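Tea Towels, Table Cloths and the Great Folding Week

2/15/20
By Žydrūnas Mets

We use cookies to remember your settings and count visits. Accept / Manage

Right, I promised a page about the linen and I've been putting it off, mostly because I'd have to admit how much of it there is. I counted last week for the first time ever. 113 pieces! That's napkins, tea towels, cot sheets nobody here has slept in for years, tray cloths, the lot. My plan was to get it down to 100 and I want it on record that I very nearly managed.

The whole business started when the drawer under the stairs stopped opening. Some of you will remember the drawer from the hallway page. I got it out in the end with a butter knife and a fair bit of bad language, and the runner on the left side has never been the same. Everything in it went through the wash at forty, a few loads a day, and then up to the spare room to be folded.

I do all my folding on the wooden table by the radiator. It's the only surface in the house that's wide enough and low enough that my shoulders don't complain afterwards. The ironing board is hopeless for anything bigger than a pillowcase (I know, I know, people do sheets on them, I've no idea how). With a table you can lay the cloth right out, smooth it from the middle with the flat of your hand, and get the corners to meet properly before you commit to a crease.

The pale lavender one first, then. It's nearly white in some lights, and I've had arguments about whether it's lavender at all.
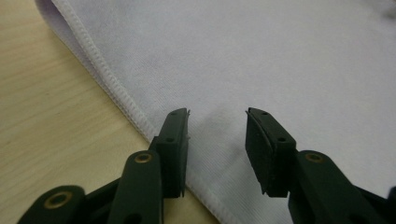

Marit wrote to say she never irons the pale ones, just folds them in thirds while they're still a bit damp and leaves a heavy book on top overnight, and that starch turned hers yellow along the folds after a couple of summers. She also thinks thirds beat quarters for anything that lives in a drawer, as you can see every edge when you look down.

Well, I've tried the thirds and she's right about the drawer, though my heavy book was the old Avram road atlas and it left a faint ridge down one napkin, so put some greaseproof paper in between if you copy this. I haven't gone off starch completely. I still have half a bottle of the Rellesix and it's lovely on collars.

A few things people asked after the last page, while I'm here:

The lidded boxes are from Brultari. I bought 2 and should have bought more, the bigger size seems to have gone from the shop. They stack well but the lids are a tight fit and you do need both hands.

No, I don't use lavender bags. They make me sneeze! Cedar blocks for me, rubbed with a bit of sandpaper every May when the smell has gone.

The stain remover I mentioned is called Emano. It did a good job on tea and beetroot, and nothing whatsoever on the candle wax. For wax I went back to brown paper and a warm iron, same as my gran did.

Anything with a hole I can get a finger through has gone into the rag bag for the bikes. Anything with initials on stays, even the ones where I can't work out whose initials they were. There's an R.K. on six of the napkins and not a single R.K. in the family that anyone can think of. If that's your great-aunt, do get in touch, I'd love to know.

I ended up at 102, which I'm calling a win. The drawer still sticks. Next page will be the coat cupboard, once I've found the torch.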